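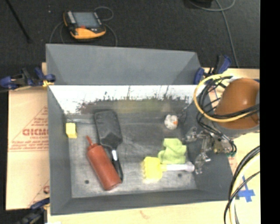

Cubeta gris con cepillos, bote rojo y paño verde lima. El panel blanco del fondo, sin limpiar.

1/ Hilo sobre limpieza y orden de cubetas de clasificación. Lo escribo para quien hereda una y no sabe por dónde empezar. En el taller de Pleststead usamos cubeta ancha y poco profunda, paredes inclinadas, sujeta a la mesa con mordazas azules.

2/ Primero, vaciar. Todo fuera, también lo pequeño. Las esponjas amarillas acaban pegadas a la pared y con el gris moteado del suelo se ven bien, pero un tapón negro no.

3/ El panel blanco acumula la suciedad en la mitad inferior, donde toca el suelo de la cubeta. Manchas oscuras y marcas verticales tipo goteo. Se frota de abajo arriba. De arriba abajo se arrastra todo a la junta y luego hay que sacarlo con bastoncillo.

4/ Producto: 6 ml de jabón neutro en 218 ml de agua tibia. Probé el concentrado de Jellar sin diluir y me dejó velo. Dos aclarados para quitarlo. No repetiré.

5/ Los rozones claros del suelo no son suciedad. Es desgaste. Perdí una tarde con ellos en enero. No salen.

6/ Ojo con los dos agujeros redondos del suelo. Si se echa agua directamente, va a la mesa. Paño escurrido, nunca chorro.

7/ Los objetos se limpian aparte:
- Cepillo de pelo tipo pala: retirar pelo y pelusa en seco, después paño.
- Bote dispensador: boquilla desmontada, agua a presión por dentro.
- Paños y piezas blandas: bolsa de malla, programa corto.
- Cepillo de juguete: solo las cerdas, boca abajo para secar.

8/ El secado es lo que más se salta la gente. Una esponja húmeda guardada con tela da olor en una noche. Las dejo en la rejilla Plikora hasta el día siguiente.

9/ Para devolver las cosas no sigo plantilla. Quedan cruzadas, el bote encima del mango del cepillo, la tela arrugada. Para clasificar sirve así. Para almacenar uso cajas con tapa, tela separada de rígidos.

10/ Tiempo total: 100 minutos la primera vez, contando el panel. El mantenimiento es bastante menos si se hace a diario.

11/ Pendiente: cambiar el panel. El recambio en Gallagher sale a 398 el lote y solo necesito uno. Si alguien vende suelto, que me escriba.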